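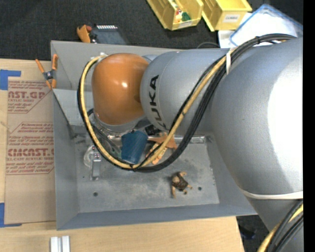

4. Set the bin on its table

The Brudex bin is open-topped, gray and metal, and it goes on the light wooden table supplied with the Uta kit. It does not go on the floor, on a crate, or on the other table you like better.

4.1 Clear the table and wipe it down. Crumbs count.

4.2 Lift the bin with 2 people. It has sloping walls, which are a poor thing to grip, so hold it under the base and set it down flat. Do not drag it. The table will remember.

4.3 Push down on each corner in turn. If the bin rocks, turn the table's leveling feet until it stops. Folded cardboard is not a leveling foot.

4.4 Leave 400 mm clear on the side you load from and 800 mm on the side where people walk. Elbows have been considered in both numbers.

4.5 Look over the floor of the bin. Scratches and cloudy worn patches are normal and do no harm. Dents deep enough to catch a fingernail are another matter; see section 9.

NOTE: Please do not polish the floor of the bin. It will look lovely for an afternoon, and then you will load it again.

4.6 Check the sloping panel inside the bin. Its lower edge should stop just above the floor. If it touches, loosen the two Vávra clips, raise the panel slightly and tighten them again.

CAUTION: Keep your fingers out of the gap under the panel while the clips are loose. The panel comes down faster than you expect, even if you have just read this.

5. Load the bin

5.1 Put parts in loose, up to 26 at a time. Trarkton trays stay outside the bin, however neatly they seem to fit.

5.2 Spread the parts by hand so none are stacked against the walls.

5.3 Remove gloves, rags, pens and coffee cups before you close the job sheet.

NOTE: For parts longer than your forearm, go to section 7.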